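Trondura is a small fishing and holiday village on an exposed stretch of coast, best known for the heavy seas that roll in every autumn and for the visitors who, rather wonderfully, travel a long way to be rained on. It has a harbour, a shingle beach, a coast path and one long main street that climbs away from the water. About its early days not a great deal is written down, though the harbour wall is generally agreed to be the oldest thing in the village, and people are very fond of it. 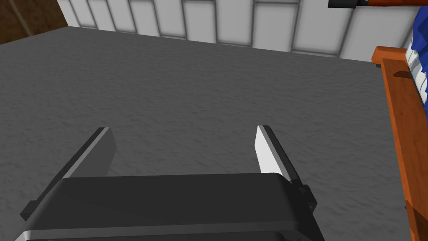
Trondura, 1 May 2025

The permanent population stands at almost 800, a figure that swells happily during the storm season. This begins in November, when the wind swings round to the west and the swell has the whole width of the sea to build in, and it carries on until the first properly calm weeks of spring. The Zutar headland, 5 kilometres north of the harbour, takes the worst of it, and the spray there can be seen from the top of the main street on a clear day.

The coast path out to Zutar is closed whenever a gale warning is in force – a rule that dates from a winter when a good length of the lower path was carried off overnight. It was rebuilt further up the slope, 300 metres inland at its furthest point, and walkers mostly think the new route is the prettier of the two.

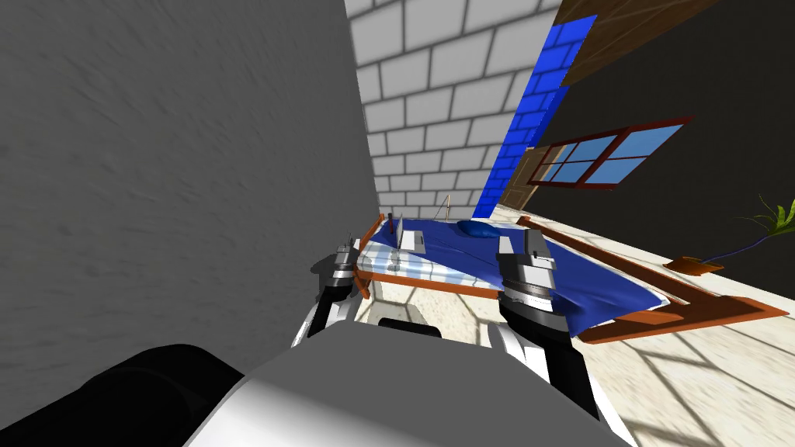

Lodging in Trondura has grown up around the weather, and the oldest guest house, the Dambrauskienė, still lets 10 rooms to people who come to watch the waves. Visitors often remark on how small the windows are in the older houses, and it is true that a seafront pane is a costly thing to replace. The divided kind, with four panes in a two-by-two grid and a reddish-brown wooden frame like the one in the dark grey wall here, has long been a favourite along this coast, as a single broken pane can be changed without disturbing the rest.

The village is reached by the Sateck bus, which runs daily in summer and a little less often in the colder months, and which turns round at the harbour when the sea allows it and outside the post office when it doesn't.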